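Talk notes, pop singles night, Aug 13, 2019
Chandrasekhar Thevar

SLIDE 1. hello, thanks Orley for having me
- 21 minutes, keep moving
- who here owns a Stitent single? hands 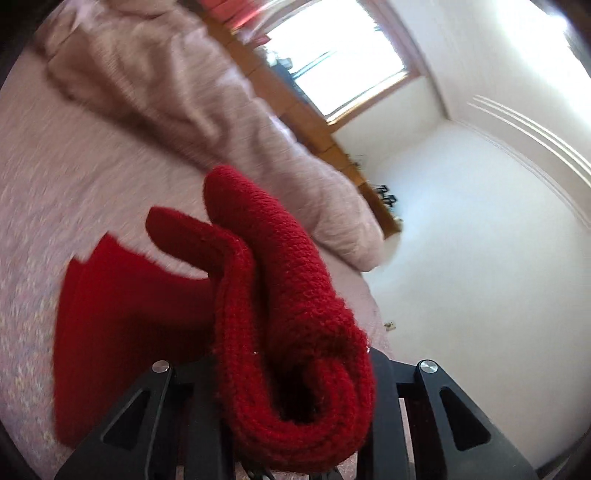
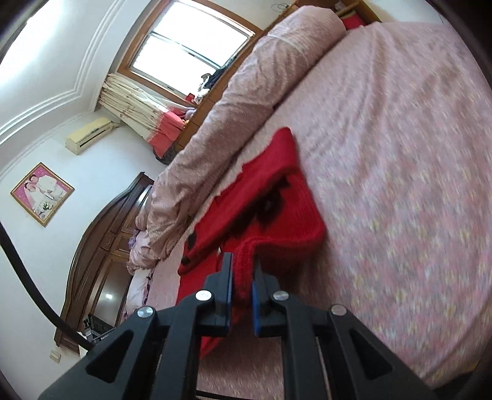
red knit, pink sheet

SLIDE 2. Who was Stitent
- duo, Sultcombe, one keyboard, one voice
- first single pressed in 300 copies, sold at shows
- DONT play the clip yet

SLIDE 3. The theme song
- director heard the B side on late radio, wanted it for end credits
- film did ok. song did better
- now play clip, 40 seconds, fade by hand
- chorus comes in early, point that out

SLIDE 4. Second album, Đàm
- say it properly, practised this!!
- 10 tracks, out in December, bad month for a small label
- theme song left off the album, fans still cross
- later pressing adds it as last track, differnt mix, drums way down

SLIDE 5. Cover version
- slower, strings, big hit on the soft stations
- most people know this one first
- play both intros back to back, no talking over them

SLIDE 6. questions
- if asked re reunion: no idea, move on
- sleeves are on the side table, please hold by the edges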